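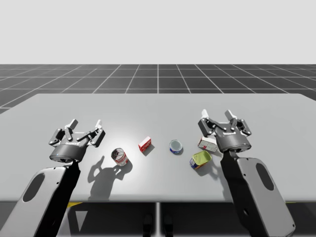
*both arms over the table, sim demo, Skuson open day*

**gridlock41** — December 17, 2019
Back from the Skuson open day. Two arms, few groceries on a table, all simulated on the big screen. Queue was 41 deep when I got there. Worth it tho. Staff let us pick which camera to watch.

**pennyfarthing**
Sim only? I'd want to see the real thing before driving 2 hours. Plendavard had actual hardware out in October.

**gridlock41**
Sim only, yes. Shadows are dead good, look:
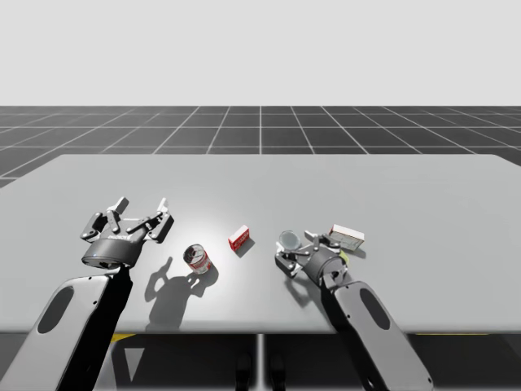

*shadow of the left gripper, next to the can*

**oldbelt**
Shadows don't pick up tins. Contact is the hard bit and sims fudge it. Sorry.

**gridlock41**
Fair, but they did talk about contact, teh Aliyu talk was 5 minutes on finger pads alone. Close view of the gripper: 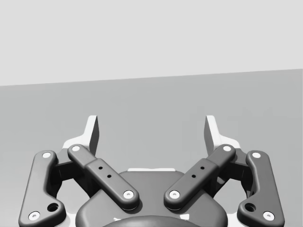

### Re: worth the trip?

**pennyfarthing**
Nice linkage. Still not convinced. Does Drastmont get a stand next time?

**gridlock41**
No idea, didnt ask. My favourite camera was the one down near the cans
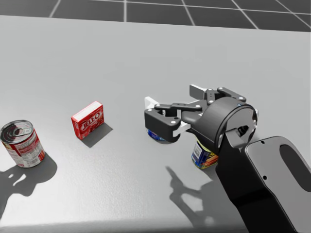
and I'd have stood there all afternoon if they hadn't moved us on. Oldbelt you should go, argue with them in person.

**oldbelt**
Might do. Is parking free?

**gridlock41**
Yes — round the back.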